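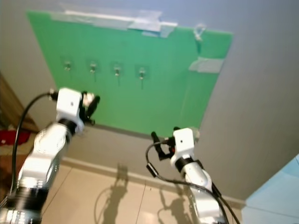
Bomer two-arm kit, long-ish review

Posted 8 Dec 2020 by Tahsin Roy

Had this since May. Kept meaning to write it up, kept not doing it. Quick version: good arms, decent grippers, the manual is rubbish.

What you get: 2 arms, both grippers already on the wrists, cables, power bricks, a bag of bolts with 3 spares. Software is Clisska, downloaded seperately. Licence is good for 24 months, then you pay again. Not thrilled about that but it was on the order page so can't say I wasn't told.

Bought through Nanayakkara, who do the local support. Arrived well packed. One elbow cover had a scratch, they offered a new one, I couldn't be bothered.

Setup

Took me 40 minutes to get both moving, most of it hunting for the right page. Calibration chapter comes before the one on plugging it in?? Do the joints in the order the screen says, not the order the book says. If it beeps twice, start that arm over.

Clisska itself is fine. Bit grey and ugly. Saves your positions properly, which the older one I had from Sevon never did. Undo button only goes back one step, so save often.

Hook board jobs

My favourite test. Stick-on hooks on a board on the wall, small things to hang, arms do the fiddly part. Cheap to set up and you find out quickly what a kit is like.
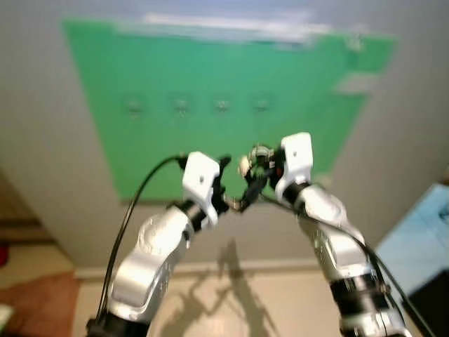 Handing over is what I bought a pair for, so I've been fussy about it. Both arms have to agree on where the middle is and on mine they mostly do. Small dark lumpy bits of hardware are the hard ones, like the thing between the two grippers there with the little white knob on its side. No nice flat face to grab. I slowed the handover speed right down in the settings and it behaves a lot better, though you'll want a cuppa. Also watch your cables. They loop out from the wrists and run down the outside of each arm, fine up at the board, but I'd want more clips than the kit comes with. Bought my own from the hardware store.

Reach is good. Floor to about head height on me if you mount them sensibly. Noise is ok, a low whirr, the neighbours haven't complained. Colour of the board matters more than I expected, the wrist view liked plain green a lot better than the white one I tried first. Shadows still bother it late in the arvo.

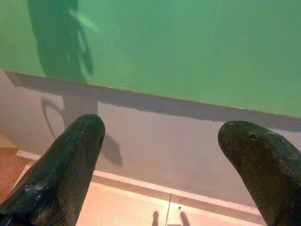

Grippers and fingers

Fingers are blunt with rounded tips. Great for not gouging your wall, less great for thin stuff lying flat. They do mark. Pale scuffs on the outside of one, a little pit near the tip of the other. Haven't noticed any differance in grip so far. Spares are sold in pairs only, bit cheeky.

Support

Emailed Nanayakkara twice. First answer same day, second one took ages and was mostly a link to the manual. See above re manual.

Would I buy again

Yes, at the sale price. Full price, hmm. If you only need one arm get the single and save your money. If you want handovers, get the pair and set aside a weekend.

4 stars. Would be more with a proper printed quick start sheet.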